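[gripper-users] Re: Budget for second round of hand-held grippers

From: Kinga Veres
To: gripper-users list
Date: April 1, 2023

Ningsih Yeoh wrote:

> Kinga, before I sign anything I need to know which of the two
> quotes you want and what the money covers. The Pirkow quote is
> 2992 and the Balogh quote is 2523, and as far as I can tell they
> are for the same number of hand-held units. Why would we pay
> more? Also, there is a line for "fingers, spare" at 442 on one
> and nothing on the other. Are those optional? And do we need new
> units at all, or could we repair the ones we have?
>
> Please reply on the list so the Uletti people can see it too.
> They are planning their own order and asked what we were doing.

Replying on the list as asked. I'll take the questions in a different order from yours.

Do we need new units. Yes, two of them. The pair we bought in January of last year still close, but the left plate on one of them has worn at the pivot and the two sides no longer meet evenly. We have taken it apart twice. The second time we shimmed it with tape and that held for eleven days. The other unit is fine and I would keep it as a backup. I don't want to put it back into daily use, as the trigger return is slow and people compensate by pulling harder, and that shows up in the recordings.

Why the quotes differ. Balogh's price is for the bodies and one set of fingers each. Pirkow's price includes the bodies, one set of fingers each, the camera mounts, and the spare fingers at 442. So the spares are inside the 2992. They are not on top of it. I missed that myself on first reading because the line is printed below the total. If you take the spares out of Pirkow's quote, the two are 27 apart, and Pirkow's still has the mounts in it.

Balogh sells a mount separately at 145 each. Two of those is 290. That puts Balogh at 2813 before we have bought a single spare finger, and they only sell fingers in their own size, so we could not use up the ones in our drawer.

What the units are for. Most of the work this spring is household pick-ups: bottles, cups, small boxes, cloth, done wherever people have room for it. Windowsills, kitchen counters, desks. The soft ribbed fingers are what let us do a thin plastic bottle without crushing it, and they are also the part that wears. 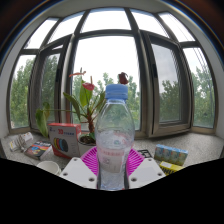
Ningsih asked when I showed her the draft of this whether the fingers couldn't simply be printed in house, given that the office already pays for a printer and material, and she wanted to see that priced before the spares were approved. I did price it. Flexible filament is not expensive, but a finger takes most of a working day on our machine and we throw out one in three. The slats string together and have to be cut apart with a blade, and the ones we cut are never quite the same stiffness as each other. For a one-off that is fine. For recordings that are supposed to be comparable between operators, I would prefer bought ones and keep the printer for plates and brackets, which it does well.

If the spares have to go, I can live with printing for the first two months and ordering in summer. Please don't cut the mounts. Without a fixed mount each person straps the camera on at a slightly different angle, and we lost a week to that last year.

Repair versus replace. Pirkow will take the worn unit back and quote for a new pivot, but they want it for four weeks and won't give a price until they have opened it. I suggest we send it after the new ones arrive. If the repair comes in under a quarter of the price of a new body, we do it. If it's over, we keep the unit for parts.

Delivery. Pirkow says five weeks from purchase order. Balogh says three. This is the one real point in Balogh's favor. I asked the people recording at Zotthorpe whether two weeks matters to them and the reply was no, provided the backup unit stays with them until the new ones come. I have agreed to that.

Things not in either quote that we should put in the budget anyway:

- Screws for the plates. We lose them. Buy a box.
- Two hard cases. The padded bag is not enough when units go out by courier.
- Replacement camera cable, one per unit.
- Test objects. People have been using whatever is in the house. I'd like each operator to have a small allowance for this, claimed with receipts. Bottles and tissue packets cost next to nothing, but nobody has been claiming at all and I don't think that's fair to them.

I don't have final figures for the cases and cables. I will post them when the supplier gets back to me.

For Uletti: if your order is going in during the same month, Pirkow told me on the phone that they would treat both as one order for shipping. They would not move on the unit price. Get that in writing before you count on it. You will also need to tell them which finger size you want. Ours is the smaller one. The larger is better on wide jars and boxes, but it gets in its own way on anything standing close to a wall or a window.

So my request is: Pirkow, the full 2992, with the spares left in. If that is too much for this quarter, take the 442 out and leave the rest alone. The quote is valid for thirty days and it was issued last week.

Kinga

Related messages in this list
Re: Finger wear after heavy use, how do you measure it?
Courier insurance for Zotthorpe shipments
Printed plates: hole spacing changed, please check yours
Balogh mount does not fit older bodies
Budget template, updated

4 replies | 2 shares

Contact the list owner | Copyright list members | Back to top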